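Suture training expands at Diltby veterinary and surgical skills centre

By the Diltico newsroom

The Pradus skills centre in Diltby will open its suturing program to a second group of trainees in June, after the first group filled all of its 100 places. The program deals with one thing only, the placing and tying of stitches in soft tissue with robotic instruments.

Trainees work in the Lukáč room, on the ground floor beside the library. They sit at the console in pairs and change places at the half-hour. The centre says its library of recorded practice has now reached 1407 clips, and they can be borrowed by trainees for study at home.

Keeping the thread under tension
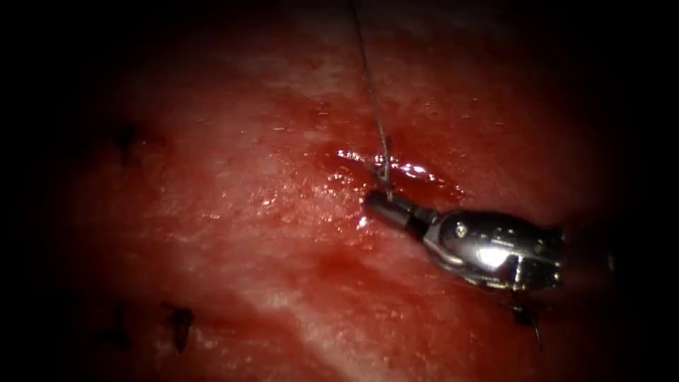 What the second group will learn

The new course begins with the handling of thread, before any knot is attempted. A taut thread shows its line clearly over the tissue, and trainees are asked to notice its angle and the place where it meets the surface. Later sessions are given to needle position, to the first throw of the knot and to working with two instruments together.

Fine thread is a difficulty for many beginners. Against a bright, pale background a dark strand can be followed for most of its length and then it fades into the glare. The centre has added an evening session on lighting, from 6 pm, which was requested by the first group. 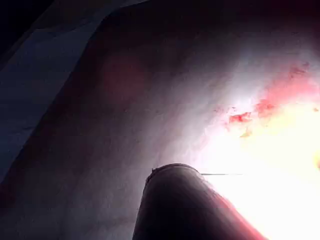
Vojtěch Bednárik

The fee for the course is $159 and it includes the printed manual. Trainees from outside Diltby can apply for help with travel, but the application must arrive before the end of the month.

Places are offered first to people who were on the waiting list. The centre has received more than 3669 enquiries from other regions, and it is considering a shorter version that could be taught over a weekend.

In the two-instrument sessions, the needle may rest on the tissue while the jaws are open and both tips come near the thread. Trainees discuss this position with the instructor - where each tip should go next, and which one should take the needle.
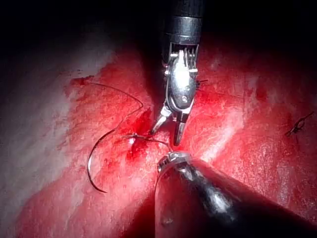

How to apply

Forms are available at the front desk of the centre or by mail. Applicants should write which session they prefer, morning or evening, and include the name of their current school or employer. Replies will be sent in the order the forms are received.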